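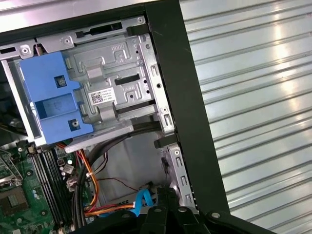 Figure 1. Open desktop tower with the drive cage exposed.

Letter Wording and First-Time Gifts to the Koech Scholarship Fund
Final report, Nonprofit Management practicum, Drosport College

1. Background

The Koech Fund pays part of the tuition of second-year students at Drosport. It is supported by one large bequest and by yearly gifts from graduates. The bequest is restricted to tuition. Book grants and emergency travel grants therefore depend entirely on the yearly gifts, and most of these come from people who have given before. The project tested whether a change in the wording of the spring letter would bring in more first-time donors.

2. Method

The mailing list was taken from the alumni database and limited to graduates with a valid postal address and no recorded gift. After duplicates were removed, 531 names remained. The list was sorted at random in Ratusex, the donor record program used by the college.

Version A went to 272 graduates. It named one use for the gift, a book grant for one term, and stated the cost of that grant. Version B went to the rest of the list and used the standard text from the year before, which asks for support of the fund in general. Both versions were one page long, carried the same signature block and included the same reply card. Envelopes were stuffed in the basement of Carnow Hall and mailed in a single batch in March.

Gifts were counted until the end of May. Online gifts were matched to the list by graduate record number. A gift from a spouse at the same address was counted as a gift from the household.

3. Results

The mailing produced 80 first-time gifts. Of these, 55 came from households that received Version A, a response of one in five. The response to Version B was slightly under one in ten. Median gift size was the same for both versions. Reply cards were used more often than the online form, and this held for both groups.
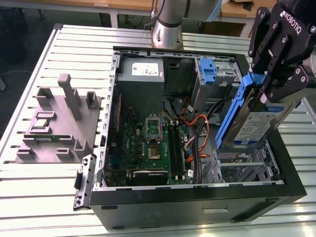
A written comment on the draft objected that the test mixes two changes: Version A names a use and also states a price, so the report cannot say which of them moved people to give.

The objection is accepted. A third version, naming the book grant without its cost, would separate the two. It was left out because the list was short – splitting it three ways would have made each group small.

4. Limits

Only graduates with no earlier gift were included, so the results say nothing about repeat donors. Address quality also varied by class year. Returned envelopes were not removed from the totals, and both response rates are therefore slightly low.

5. Recommendations

The fund office should use the Version A text for non-donors next spring and add the third version if the list grows. Class year should be entered in Ratusex as its own field – it is now typed into the notes, where it cannot be sorted. Copies of both letters and the reply card are in Appendix 1.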